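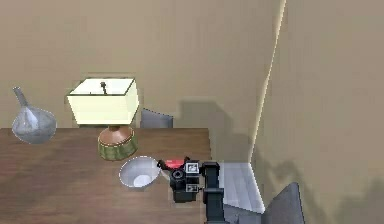
Drill for the pike block: notes for the speaker

Opening. Give name and company. Tonight covers the pike only; artillery is Neville Mapplebeck's talk in July.

The weapon. Ash shaft, steel head, two long cheeks riveted down the wood to stop a sword cutting the head off. Period manuals ask for 16 to 18 feet. Many reenactors carry a shorter pike for transport and safety. Pass the spare head along the front row, point down.

Postures. Order, advance, port, charge. Describe each before showing it. Port is used when moving through a gate or under trees. Charge for horse is separate: butt against the instep, left hand forward, sword drawn over the left arm.

Spacing. Files close up before contact. At the Jornitz muster we fielded 53 pikes in files six deep, with the remainder posted to the colors. Ryan Treloar called the drill from the right flank. The rear ranks heard him late, and the turn was ragged. A drum signal fixed this on the second day. 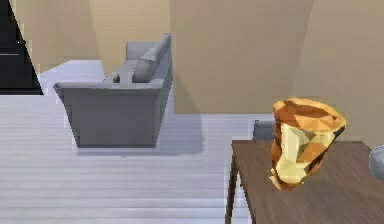 Why did pikemen stand beside musketeers at all?
A musketeer was exposed to cavalry while reloading, and the pikes gave him something to shelter behind.

Armor. Back and breast, tassets, helmet. Much of it was dropped as the wars went on, mainly for weight on the march. The Royer inventory lists 50 corselets but only two gorgets. Do not draw conclusions from one list.

Push of pike. Explain the display version: points raised, shoulders in, halt on command. Accounts of the real thing disagree. Read the Odel letter here if time allows.

Leave the drill sheet on the side table. Take questions on kit last.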